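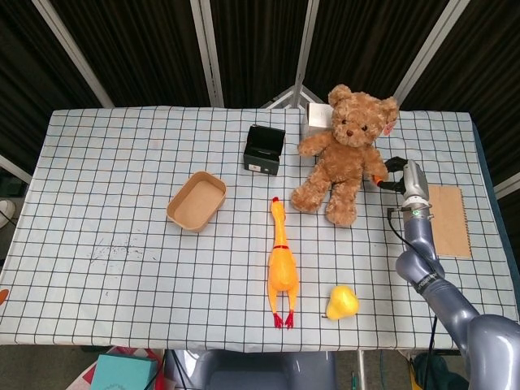
The **Skendgate Table Challenge** is a student robotics competition in which school and college teams program one robot arm to handle everyday objects on a table. It was started by the teacher Sigita Priedītis and takes place every year in March at Priltcombe.

## Format

Each team has six members at most and receives the list of objects seven weeks before the contest. The list mixes soft and hard things, for example a teddy bear, a rubber chicken, a pear and a shallow paper tray. All teams work on the same patterned tablecloth, so that the camera software must separate the objects from the grid lines.

A round lasts 50 minutes. Points are given for every object which is moved to the place named by the judge, and they are taken away when an object falls to the floor. The highest result until now is 490 points, reached by the team Omia under its captain Andri Fuchs.

## Training

Teams may practise in the Haslinger workshop during the evenings. Students write a short log after each practice, and the log is also marked.

## See also

- Educational robotics
- Robot competition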